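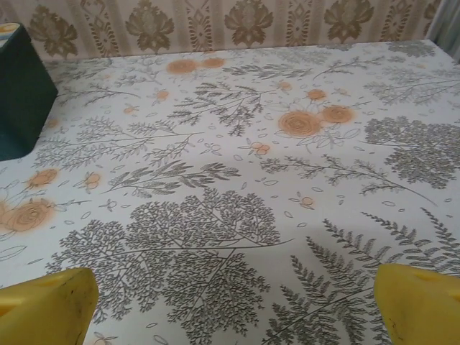 Department of Household and Retail Automation, Huninstead Institute

Can a machine set the table yet? An interview with the department's lead researcher

The department receives the same question from nearly every visitor: when will a robot be able to do the housework? The head of its manipulation group met with the institute's news office on a Wednesday in March to answer it.

"The short answer is that a few chores can be done in part, under conditions we choose," the researcher said. "The long answer depends on which chore, in whose home, and how much patience the owner has."

The group's current program, known as Samir, concerns light work at table height: picking up, putting down, straightening and clearing. The researcher described these as the tasks most often underestimated by the public and by funding bodies alike.

"People ask about vacuuming and laundry. I would ask about a patterned tablecloth. A person sees past the flowers at once. A machine has to learn that a printed rose cannot be picked up."

Flat items present a further difficulty. A cup offers a side to hold, the researcher noted, while a card or a coaster lies close to the cloth and gives the fingers very little edge to work with. 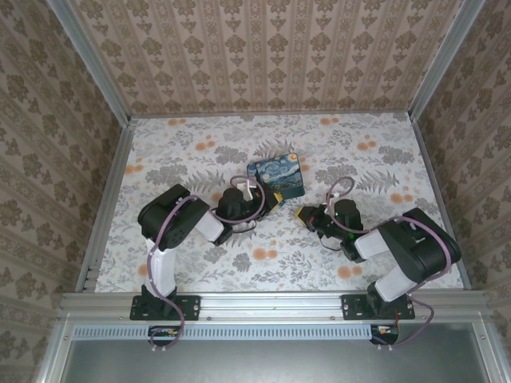 Two arms are of some help in such cases, as one can steady an item while the other lifts it. They also bring problems of timing. "Each arm has to know where the other one is going. Two people clearing a table settle that with a glance. We have to train for it."

The program has recorded 2926 practice runs to date, of which 1526 involved thin or flat objects. Asked whether the results would satisfy a homeowner, the researcher was cautious. "A homeowner expects 100 out of 100. We are not there, and I would be wary of anyone who claims to be."

Shop-floor work may come sooner. Dresov, a regional housewares chain, has discussed a trial in which arms would restock small goods at its Tisska store after closing. Shelves are more regular than kitchens, the researcher said, and the store can decide how its stock is laid out.

"In a home, the family decides, and they change their minds by dinner. I expect to see useful machines in back rooms well before I see one in my own dining room."

Inquiries about the Samir program may be directed to the department office.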